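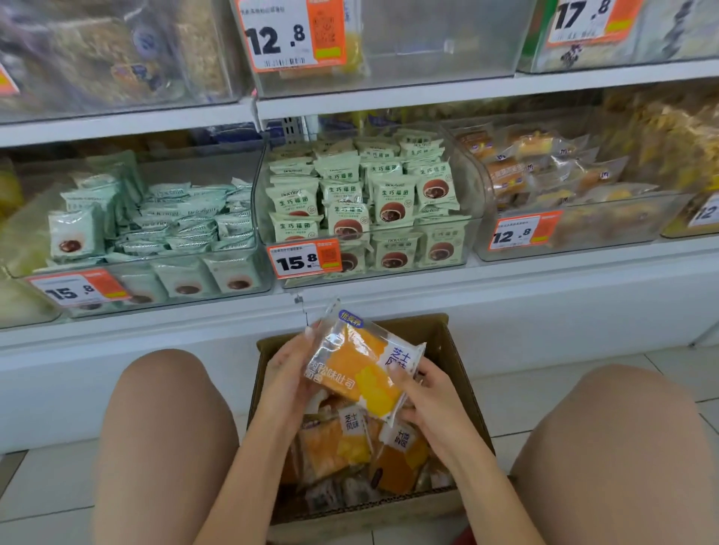

Quilt guild notes: the scrap exchange and the Gavus show

The spring scrap exchange is open to all members again, along with anyone on the waiting list. Bring cotton pieces no smaller than a charm square, pressed and sorted by color family if you can manage it. Batting offcuts are welcome too - please roll them and pin a note with the fiber content. We can't take upholstery fabric this time. Last August we ended up with three bins of it and most went home with the people who brought it.

Patterns may be swapped on the same table. Originals only, no photocopies.

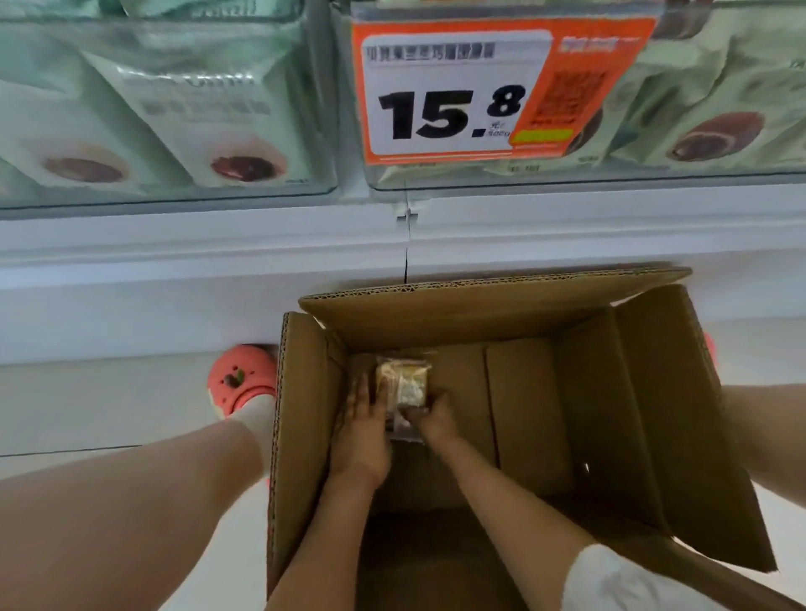
Hollis Quilters Newsletter, No. 26, page 14
Mar 24, 2023

Entry forms for the Gavus show are now at the front desk. Each member may enter two quilts, one large and one small. A small quilt this year means anything with a perimeter under 120 inches. Every entry needs a four-inch hanging sleeve sewn to the back, by hand or machine, and a label with the maker's name and the year it was finished. If someone else did the quilting, their name goes on the label as well.

The theme for the group challenge is "Doors." You must use some of the Irkik stripe in the top, and it has to be visible from the front. The rest of the fabric is up to you. Several people asked whether hand-dyed pieces are allowed, and they are. Painted fabric is fine if it has been heat set.

The Gromberg long-arm has been serviced and is back on the booking sheet. Please oil it before you start and write down your stitch count when you finish. The counter read 3098 after the service, in thousands, and the next one is due when we have added 999 to that. Bring your own thread - forty weight polyester or cotton, no metallics until the new tension spring comes in. 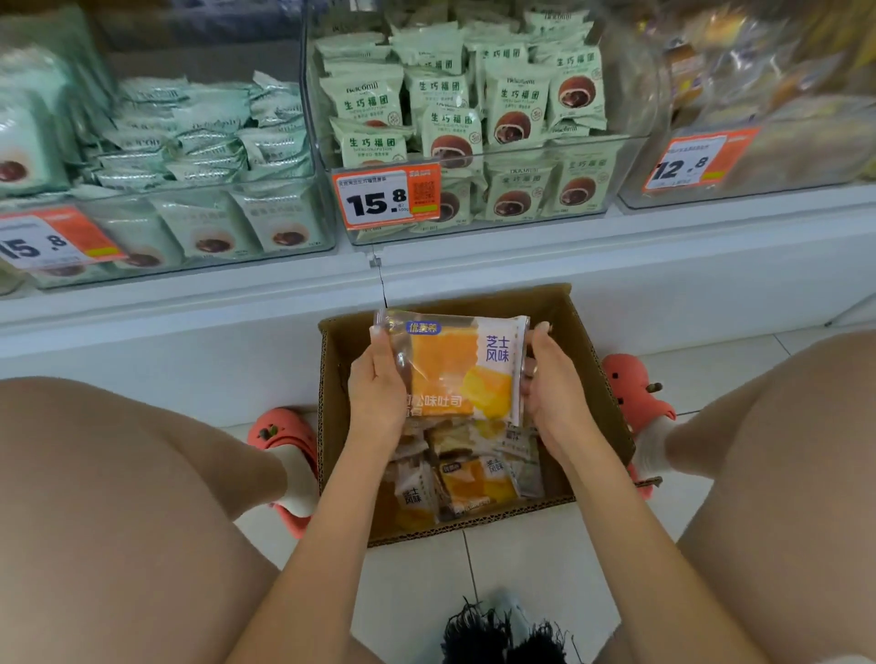 Sliced toast, cheese flavor

Library books are overdue from the winter loan, mostly the applique titles. Drop them in the gray tub by the door. The two books on English paper piecing have a waiting list, so please return those first.

Finished blocks for the donation quilts should be twelve and a half inches unfinished. Leave them untrimmed if you are unsure and we will square them up at the next sew-in.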